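Hetdale Reuse Room: Progress Report to the Qaisi Fund

Second report, covering the period to the end of August

Prepared by Dezső Antal, project lead

Background

The Reuse Room takes in household goods and clothing from Jeltcombe and the villages near it, checks and cleans them, and passes them on to people setting up home with very little. Referrals come from housing officers, the advice centre and two schools. We asked the fund for help with the cost of sorting, because goods were coming in faster than we could get them ready. The first report dealt with moving into the new room. This one deals with how the room has been used.

Items handled

We set out to prepare 400 items for rehoming in the period and finished with 404. Soft furnishings and shoes were the largest groups. Small electrical goods were fewer than planned, as we had to stop taking them for part of the summer while we waited for the tester to come back from calibration.

We count an item once it has been checked, cleaned if needed, labelled and put on the outgoing shelves. A pair of shoes is one item. A set of matching cushions is also one item, which makes our figure look a little lower than in the first report, where they were entered singly. We changed this after households asked for sets and we found the stock sheet could not tell us which cushions belonged together.

Goods that could not be passed on went for recycling or disposal. The most common reasons were missing fire labels on upholstered items, split soles, and damp.

Spending

Spending in the period came to £3,582. The largest part went on the sorting tables, wall storage and shelving. The rest covered cleaning materials, labels, tie-on tags, van fuel and the annual fee for the Jomix stock system. We have not used any of the grant for wages in this period.

The wall storage cost less than the quotation because we fitted it ourselves. With your agreement we would like to move the difference into the cleaning budget. Upholstery cleaner is the one thing we underestimated, and the price went up in the spring.

How the room works now

Goods come in at the back door on Wednesday and are left in the receiving area until somebody has looked them over. Anything with visible mould or a strong smell of smoke is turned away at the door, and the donor is given the details of the council tip. Everything else is entered on the stock system before it is moved.

Items then go to the sorting tables. In the old room we worked on the floor or on folding tables that were too narrow for cushions and bedding. The new ones are deep enough to lay things flat and turn them over, and they have made the biggest difference to the speed of the work. We had worried that they would take up too much of the floor, but there is still room for a trolley to pass.

Cables and leads are kept on the wall. They used to be kept in boxes and came out in a knot. Each lead is now coiled and hung up, so a missing one can be spotted and the right length found without emptying anything.

Problems

The heating in the room is poor and we expect this to matter from October. Cleaned fabric needs longer to dry when the room is cold. We have asked the landlord for a quotation for a second heater and will let you know the cost before we commit to anything.

Storage for large items is full. We are holding four armchairs for one family whose move has been put back twice, and they take up most of the bay by the side door. We have agreed with the housing officer that goods will be held for 20 working days from now on, after which they go back into general stock.

We also lost some time to the stock system. The label printer would not work with it for most of June, and labels were written by hand. Some of these were hard to read and a few pairs of shoes had to be sized again. The printer has since been replaced by Jomix under the hire agreement.

Feedback from households

We ask each household to fill in a short card when goods are delivered. Most said the goods were clean and what they had asked for. Two said the cushions they received were firmer than they would have liked. Several asked for smart shoes for job interviews, in a wider range of sizes. We have passed this on to donors through the newsletter and have had more formal shoes in as a result, mainly men's.

Next period

We plan to:

Finish the written guide to checking soft furnishings
Set up a rail for coats before the cold weather
Agree with the two schools how they will refer families outside term time
Repeat the stock count and compare it with the system

We do not expect to ask for any change to the end date of the grant.
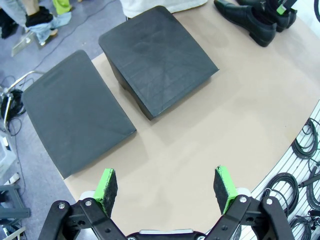

SORTING AND CHECKING

The beige table has a rounded front edge, which was chosen so that fabric would not catch on a corner. Dark padded pieces are laid flat on the tabletop so that the cover, the stitching and the sides can be looked at. Creases and light scuffs do not rule an item out. They are noted on the stock sheet under condition.

Shoes are dealt with in pairs and stay together through every stage. The black leather pair on the table is the kind most asked for at present. Soles, heels and linings are checked first, then the size is confirmed and the leather is cleaned and polished.

The slatted wall panel beside the table holds the coiled black cables. We would like to extend this panel if the transfer between budget lines is not approved, and would be glad of your decision either way before we place the next order.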